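Sorting the Lost and Found: What We Keep in Shared Bins
Project report, second-year Household and Design Studies
Guilan Song

3. How the project grew

I should say at the start of this section that my original plan was a good deal grander. I wanted to look at storage across a whole house, from the cupboard under the stairs to the bathroom shelf, and my tutor very kindly let me talk about it for most of a Thursday afternoon before asking which part I thought I could finish by March. The answer was the mixed bin. Everybody I spoke to has one somewhere — the box or drawer where things go when they have no place of their own — and hardly anyone I spoke to had given it much thought.

I took three kinds of container for the study. The first was a fabric basket from Sesa, the second a shallow tray sold under the name Petek, and the third a plain open-topped metal bin. I had a soft spot for the basket, I admit, and I expected it to do best, being the prettiest of the lot and the one my own family would choose.

Nine households agreed to take part, most of them in Plekau, and between them they lent me 188 objects. I am so grateful to all of them, especially the family who sent theirs in a biscuit tin with a note asking for the tin back. The objects went into a card index under broad headings: toys, grooming, kitchen, stationery, and a last heading called "other", which grew rather fat as the weeks went by.

4. Objects that end up together

What I enjoyed most was seeing which things turned up side by side. Toy bricks were everywhere, even in homes where the children had long since grown up and moved out. Hairbrushes were the other regular. A round brush is an awkward thing to put away, with a fat head and a long thin handle, and it takes up far more of a bin than you would think when it lies on its side.

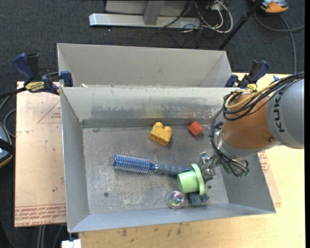
Figure 3. Blue round hairbrush, two small blocks and a green plastic piece in the metal bin.

The metal bin won me over in the end. Its floor is grey and flat and already well scratched, so I never worried about adding another mark, and bright things stand out on it beautifully. A yellow-orange brick can be spotted straight away, even towards the back. In the fabric basket the same sort of brick slid into the folds and I had to feel about for it, which was fun the first time and tiresome after that.

The green plastic piece went under "other", I am afraid. It has a short round body and a wide flange, and I asked a good many people what it might be for. One grandmother was certain it belonged to a juicer. Her grandson was just as certain it did not, and we left it there.

5. Things I would do differently

I would start the card index earlier. I wrote the first cards from memory on the bus home, and several had to be done again. I would also settle on my headings before collecting anything, as "grooming" and "bathroom" overlapped so much that I merged them halfway through and then had to renumber the lot.

The labels were a small trial too. I used Drimenex stickers, which held well on the metal but curled off the fabric by the next morning — so the basket results have a few gaps, marked with a dash in the table at the back.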